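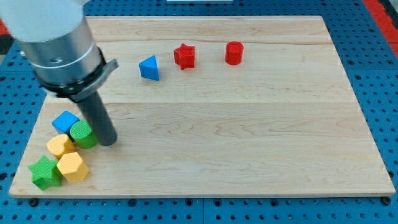

Aprendizagem por Demonstração em Robótica
Apontamentos da aula 8: Recolha de exemplos para tarefas de empurrar
Docente responsável: Tudor Munteanu
Apoio laboratorial: Amado Manalo
Versão de 10 de setembro de 2019

1. Objetivo da aula

Pretende-se que os estudantes conheçam o procedimento de recolha de demonstrações adotado na unidade curricular e saibam avaliar a qualidade de um conjunto de exemplos antes de o entregar ao treino. A arquitetura do modelo será tratada na aula seguinte e não é matéria destes apontamentos.

2. A tarefa

A tarefa consiste em deslocar blocos coloridos sobre uma tábua de madeira, por contacto com uma haste cilíndrica de ponta arredondada montada no punho do braço. A haste não agarra; toda a manipulação se faz por empurrão. A posição final de um bloco depende, assim, do ponto de contacto, da direção do movimento e do atrito, e um desvio pequeno no início do gesto pode traduzir-se numa rotação considerável no fim.

Utilizam-se blocos de formas diferentes: cubo, cilindro, estrela, coração, prisma hexagonal e prisma triangular. Há formas repetidas em cores distintas, como a estrela verde e a estrela vermelha, e cores repetidas em formas distintas, como o coração e o prisma hexagonal, ambos amarelos. Uma instrução que refira apenas «a estrela» é, nessas condições, ambígua e deve ser rejeitada na fase de anotação.

3. Estrutura de um episódio

Cada episódio compreende a imagem inicial, a sequência de posições da ponta da haste, as imagens intermédias e a instrução em linguagem natural. O operador conduz o braço por teleoperação. A instrução é redigida depois, por um anotador diferente, que observa o troço gravado e descreve a ação efetuada. Este método, denominado anotação retrospetiva, foi seguido na campanha de Koltness, de onde provêm os 219 episódios fornecidos para o trabalho prático.

São admissíveis instruções como:
empurrar o cubo azul para a direita
afastar o cilindro verde do coração amarelo
aproximar o prisma triangular azul da estrela vermelha

4. Configurações iniciais

A disposição dos blocos no começo do episódio merece tanta atenção como o movimento. Devem constar do conjunto tanto blocos isolados, com espaço livre em redor, como blocos agrupados e em contacto entre si. Os agrupamentos junto ao bordo da tábua são os mais exigentes — a haste dispõe de poucas vias de aproximação e o deslocamento de um bloco arrasta frequentemente os vizinhos. Incluem-se ainda blocos tombados ou de pé, conforme a sua forma o permita.

O operador não deve arrumar os blocos entre episódios consecutivos, salvo queda para fora da tábua. A reposição manual sistemática reduz a variedade dos estados iniciais, defeito observado na primeira série de Plonavach.

5. Critérios de exclusão

Excluem-se os episódios em que:
a haste perde o contacto e o operador abandona a ação;
a mão do operador entra no campo da câmara;
um bloco cai da tábua;
a gravação dura mais de 20 segundos sem deslocamento de qualquer bloco.

As correções de trajetória não constituem motivo de exclusão. Um operador que falha o primeiro empurrão, recua e retoma a ação fornece informação útil sobre a recuperação de erros, e esses troços devem ser conservados na íntegra.

6. Trabalho prático

Em grupos de 2 estudantes, selecionar episódios do conjunto fornecido, redigir as respetivas instruções e comparar as duas redações de cada troço. As divergências são registadas na folha de anotação, com indicação da palavra que lhes deu origem. A entrega faz-se na plataforma Barkia, na pasta da turma.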